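Home | Ask Nemis | How Stuff Works | Things to Make | Grown-ups

Why Do Companies Have Logos?

Think about the last time you went to a grocery store with somebody. You probably walked past hundreds of boxes and bottles, and I would bet that you knew quite a few of them from the far end of the aisle, long before you could read a single word. That little trick your brain does is the reason logos exist!

A logo is a small picture, or a word drawn in a special way, that stands for a company or a club or a team. It works a bit like a signature. When the Genholm bakery paints its blue loaf on a paper bag, it is telling you, "We made this, and if you liked it last time, you'll know where to find us again."

People have been doing this for a very long time. Potters pressed marks into clay pots, and bakers stamped their bread. Plenty of shoppers long ago couldn't read, so a shop would hang out a sign with a boot on it, or a fish, and everybody knew what was sold inside.

So how does somebody make one? Usually a designer starts by asking lots of questions. What do you do? Who is it for? Should people feel calm, or excited, or hungry? Then comes the drawing, and there is a lot of it. For the Plomport ferry logo, the designer filled a whole sketchbook with almost 400 tiny boats before the owners picked one (it was on page two, poor thing).

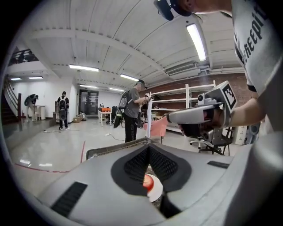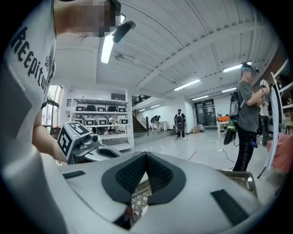

Halima Adeyemi says the hardest part is making a logo that still works when it is very small. A boat with ropes and flags and a captain waving from the deck looks wonderful on a poster, she told us, but shrink it down to fit on a pencil and it turns into a smudge. She likes to draw each idea once with a fat marker, and if the marker can't manage it, she takes something out.

Color matters too. Most companies pick one or two colors and stick to them for years, so that after a while the color by itself makes you think of them. The letters get chosen just as carefully - round ones can feel friendly, and tall thin ones can feel a little bit fancy.

Now try it yourself. Draw a logo for your family, or your cat, using only two colors. Then make it again as small as your thumbnail and see if somebody can still guess what it is.

Read next
Who Writes the Words on Cereal Boxes?
What Is a Slogan?
How Shop Signs Light Up

Comments (3)

Hye-jin Myung: My daughter made one for our cat and has now put it on everything we own, including the cat's dish.

Abimbola Isah: Could you do one about flags next? My class would love it.

Hadiza Okeke: We tried the thumbnail test with my third graders. Stars and fish did best!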